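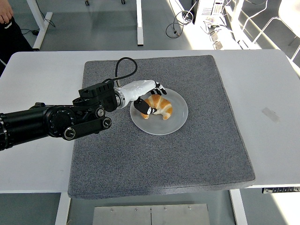

A croissant on a white plate, gray felt mat underneath.

I finished the felt garland for the front window last week, the one I started back in October. It has 46 leaves in four colors. I cut them all by hand from wool blend felt I bought at Edora, the craft store on Carnegie, and I would not do that part by hand again.

Cutting took most of it. My scissors were fine for the first 20 leaves and then the edges started to look chewed. I switched to a rotary cutter for the straight sides and kept the small scissors for the points. If you have a die cutter, use it. The freezer paper method works too. Trace the leaf on the dull side, iron the shiny side to the felt, cut, and peel. Each template held up for five or six leaves before it quit sticking.

For the stitching I used two strands of embroidery floss and a plain backstitch down the center of each leaf. I tried a blanket stitch around the outside on the first three. It looked nice, but at that speed I would have been hanging this in spring, so those three are on the end by the curtain.

The leaves are strung on Clasari cotton cord. I had a bag of Prallell wooden beads left over from another project and put one between every two leaves. They keep the leaves from sliding together in the middle. I tied a knot on both sides of the beads at each end and left the rest loose so I can adjust the spacing.

Finished, it measures 66 inches, and my window is a little narrower than that, so it has a good swoop to it. Small clear hooks hold it up. The first pair fell off on Wednesday night because I hadn't cleaned the window trim. I wiped it down with rubbing alcohol, waited an hour, and put up new ones.

I have plenty of the rust color left and not much of the green. Next I want to make a set of coasters from the scraps, two layers thick, stitched around the edge. I still need to find out if that felt can go in the wash.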